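Dawber: a little word list for quilt and bedding talk

Hi! This is the README for Dawber, my list of nearly 3,000 words and phrases people use for the stuff they sleep under. I started it after my aunt in Susdale and my neighbor in Ustik argued for a whole dinner over whether a comforter is a quilt (I still don't know, and both of them are in the list).

What's in the folder

words.csv is the main one. Each row has the word, a plain meaning, the town I heard it in, and a note if I had one. There are 14 towns so far, and Restport has way more rows than it deserves - I lived there, sorry!

notes.txt is my scribbles. Read it if you like scribbles.

How I sort things

Every word gets one of 5 tags: quilt, blanket, sheet, pillow, other. Quilt means layers stitched together, blanket means one layer, and if people pile them all up on the same bed I tag each one by itself. "Bed pile" and "the heap" went under other, and so did words for clothes that get left on top of the covers.
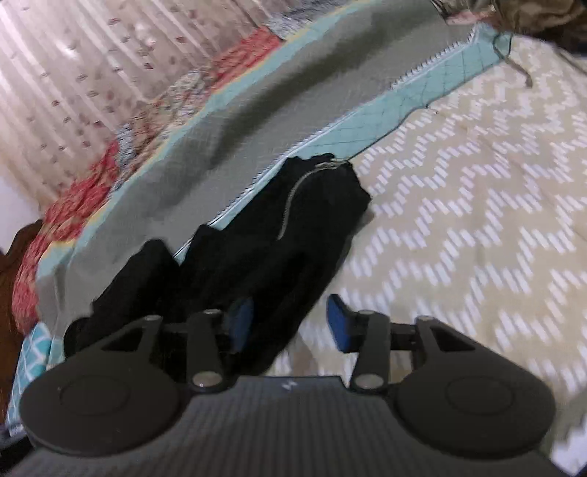 Known problems

Spelling is all over the place. I wrote down what I heard, so "cumfter" and "comforter" are two rows. Berwyn Penry fixed a bunch of doubles in August and I've probably added new ones.

The town column is blank in places where I forgot to ask.

Using it

Take it, change it, print it on a pillowcase! If you have words from your own family, send them over with the town name and I'll put them in the next version.

Last updated 23 Aug 2025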